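From: Narayanan Namboodiri
To: Skikivness Word Swap
Date: 1 November 2018
Subject: Re: [wordswap] The hyphen question, again

Sreekumar Raju wrote:

> I have now been through the whole spring issue with a pencil and
> I find "town-hall," "town hall" and, in one place I would rather
> not name, "townhall." We are supposed to be the people who care
> about this. If a newsletter for people who like words can't agree
> on how to spell a building, I don't know what we're for.
>
> I propose we pick one dictionary, any dictionary, and do what it
> says. No exceptions, no house rules, no "but it looks wrong to
> me." I have looked at the current style sheet and it runs to 736
> lines, a good many of which are arguments. I move that we throw
> it out and start fresh before the next issue goes to Barrera for
> printing.
>
> Also, who wrote the entry on "barbecue"? It has a tone.

Sreekumar,

I wrote the entry on "barbecue." It has a tone because by the time I got to it I had read four pieces in one issue that spelled it four ways, one of them with a Q and an apostrophe. I stand by every word, including the one you have underlined.

I'm not against the dictionary plan. I was for it in April, when I proposed it, and you said it would "take the life out of the thing." I have the message. I'm not going to quote it because it's long and because you were kind enough not to quote mine about semicolons.

The trouble with any dictionary is that it's a book of what people do, and it keeps turning around to ask us. You look up "town hall" and it's open, fine. You look up "city-wide" and it's closed up. "Storewide" is closed, "county-wide" has a hyphen in one edition and has lost it by the next. So do we follow the edition we have on the shelf, or the one online, which changes without telling you? My shelf copy says "Web site." I bought it new.

And then there are the words no dictionary is going to help with, because they belong to us. Half the people in Prurnville write "the Stader road" and the other half write "Stader Road," and they don't mean the same road. The first is the road that goes to Stader. The second is a short street behind the feed store that doesn't go anywhere. Last year we capitalized the wrong one in the notice for the fall supper and some members drove eleven miles to a closed gravel pit. No dictionary covers that. Line 212 of the style sheet does, and I'd like it to live.

What I'd offer instead is a smaller sheet. I went through the thing last night, and most of those 736 lines fall into a few heaps. A big heap is words we settled years ago that any dictionary would have settled the same way, such as "all right" as two words. Those can go. Another heap is fights. There's a stretch in the middle on "hopefully" where three people are answering one another in different colors, and one of them left the list in a huff over something else entirely and is still being agreed with. Those can go too, though I'd like to keep a copy for the long winter. The rest is local: road names, what we call the two churches that both think they're First, whether the creek is a creek. (It's a creek on the map and a crick in the letters page, and we print what the letter writer wrote.) Call that the sheet.

I made a first try at it and got down to 13 entries before I started putting things back. It's at 200 words or so a page, which is to say it fits on a page if nobody adds anything, and I know who I'm writing to.

On the hyphen itself, since that's the subject line and somebody will complain if I never get to it. My rule, for whatever it's worth, is to put one in when a reader could trip without it and leave it out the rest of the time. "Small business owner" has never tripped anybody except the tall ones. "Man eating chicken" needs a decision. "Re-cover" and "recover" are different jobs, as anyone who has sat on my couch can tell you. I don't think we need to look any of these up. I think we need to read the sentence out loud, once, at the speed of a person who has something else to do.

You'll say that's a house rule. It is a house rule. We're a house.
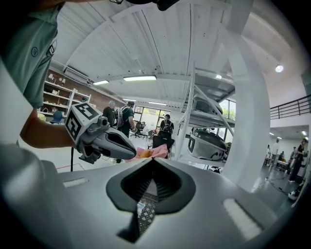 Where I do want a firm line is numbers, and here I'll take your dictionary or your pencil or whatever you've got. In the spring issue we had "1,000" on the front page, "one thousand" on page two, and "a thousand" in the recipe column, where I'm fairly sure it was a mistake for something to do with poppy seeds. My vote is to spell out up to nine and use figures after that, with a comma in the thousands. If a sentence starts with a number, rewrite the sentence. If it can't be rewritten, cut it. I've never missed one yet.

Dates: month spelled out, day before or after as the writer likes, as long as it's the same all the way down the page. I know you like the day after. I've seen your checks.

One more thing, and then I'll let people get back to their lives. Whoever has been changing "further" to "farther" in the shared copy after it's been proofed, please stop. I don't mind the change. "Farther" for distance is fine by me and was fine by my mother. But in the last issue it turned "until further notice" into "until farther notice," and I've had two people ask me how far.

So, to put it in the form of a motion, because you did:

1. We use the dictionary for anything it's willing to answer.
2. We keep a one-page local sheet for Stader Road, the churches, the creek and the rest.
3. The old sheet goes in a drawer, whole, fights included.
4. "Town hall" is two words. It's a hall and it belongs to the town.

If you can live with that, I'll type up the page and send it around before the copy goes to Barrera. If you can't, reply to the list and not just to me, so we can all enjoy it.

The "barbecue" entry I would like to carry over as is. I'm willing to discuss the underlined word.

Narayanan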